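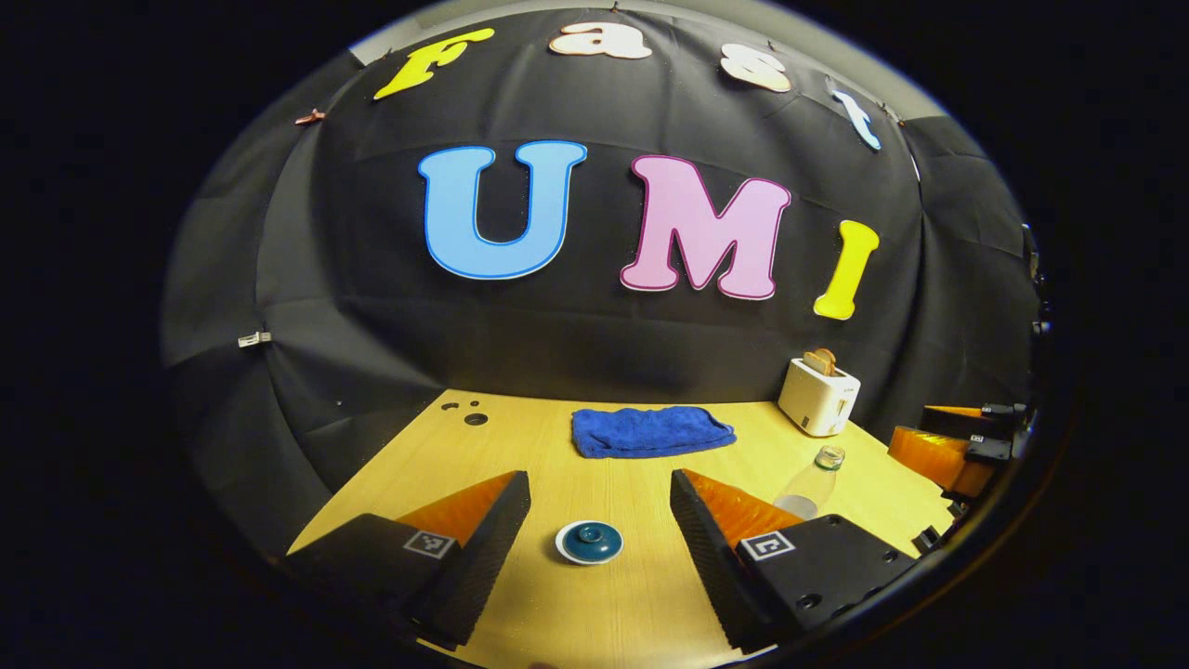

Cut-out letters on black cloth.

Home Posts Archive Contact

I stopped drinking coffee after lunch in November. I had been having 4 cups a day, the last one at five in the evening, and I was lying awake until two most nights.

The first week was bad. I had a headache by three in the afternoon and I was short with people on the phone. I tried black tea, which didn't help much, and then plain hot water with a slice of ginger, which I still drink. I keep the ginger in the freezer and cut it with the bread knife.

By the second week I was asleep before midnight. I also stopped looking at the kitchen clock when I got up for a glass of water. I don't know if that made a difference, but I feel better not knowing.

Mornings are the same as before — two cups, one with breakfast and one at my desk. I use 30 grams of beans for the pot and grind them the night before. I know you aren't supposed to do that. The grinder is loud and the wall to next door is thin.

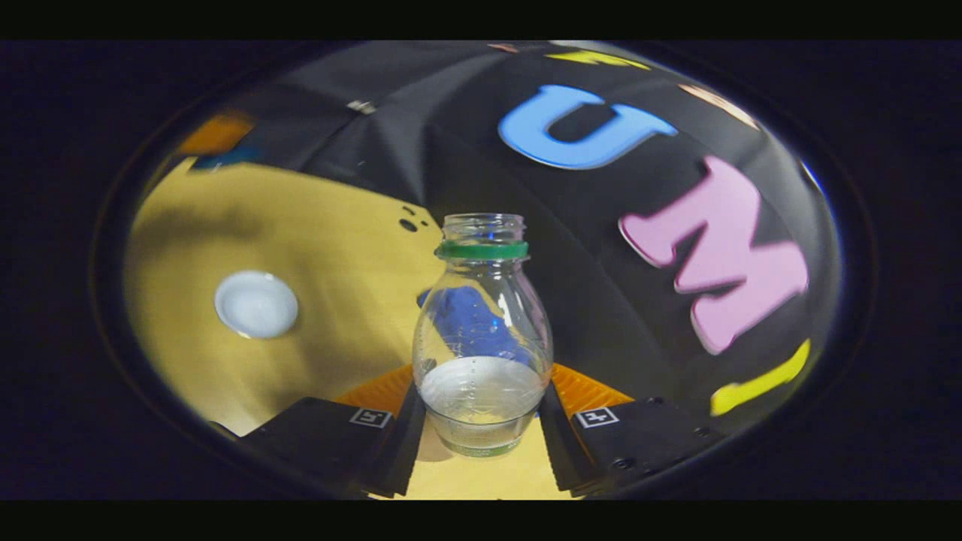 Chantelle Msimang wrote to me that she quit the afternoon cup years ago and went back within a month, and that what worked for her in the end was getting up at the same time every day, weekends included. She thinks the coffee has little to do with it.

I may try that next. At the moment I get up at six on work days and sleep until nine on the others.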